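The Bowl You Keep Reaching For

Open any kitchen cabinet and there's a stack. Big one at the bottom, chipped one in the middle, and on top the one that gets used every single day. Cereal, keys, popcorn, soaking beans. No one picked it. It just won.

I started thinking about this in November, moving out of an apartment in Brondau. Packed the good plates first. Wrapped the serving dishes in towels. The everyday bowl stayed out until the last morning, and then it rode on my lap in the truck.

Cheap bowls have a longer story than you'd guess. Clitell, the housewares maker out on the river road, put out its first molded mixing bowl as a giveaway with flour. Came in one size, one color, a sort of mustard. People kept the bowl and complained about the flour. By the next spring the flour was gone and the company had 20 bowls in its catalog.

The old catalogs are a joy, by the way. The one I have lists 795 items, and a good third of them are just bowls with different lips. Pouring lip. Rolled lip. A "company lip," whatever that was. Never found out.

Then the colors. Avocado, rust, a pink that looks like medicine. Dizon, the rival across the county line, went after the blues and greens and mostly got the better of it. Their Usier line is the one collectors fight over now. A full nested set with lids went for 850 dollars at an auction I sat through last winter. Eight hundred fifty! For something that used to hold potato salad.

I didnt bid. I did buy a single bowl from a box under the table, no lid, knife marks all over the bottom. It's a better bowl than mine and I feel a little disloyal.

What makes a good one? Weight, mostly. Too light and it skates around the counter when you whisk. The rim should be thick enough to grab with wet hands. It should fit in the sink sideways. It should be ugly enough that you'll let a kid take it out to the yard, and if it comes back with mud and a snail in it, fine.
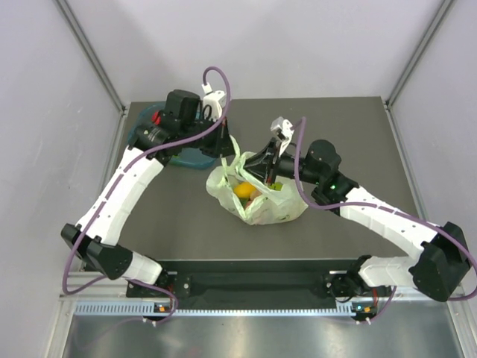
A teal-blue plastic bowl, mostly hidden under the gripper on the left.

Storage is where people go wrong. They nest everything tight, then have to lift out four bowls to get teh one they want. Put the daily one by itself - on the counter, on the fridge, I don't care. Lids go in a drawer standing up like records.

And if one cracks, don't glue it. Glue gives out right when the soup's in. Poke holes in the bottom and plant basil. Mine has had basil in it twice, parsley once, and right now a tomato seedling that I'm pretty sure is a weed.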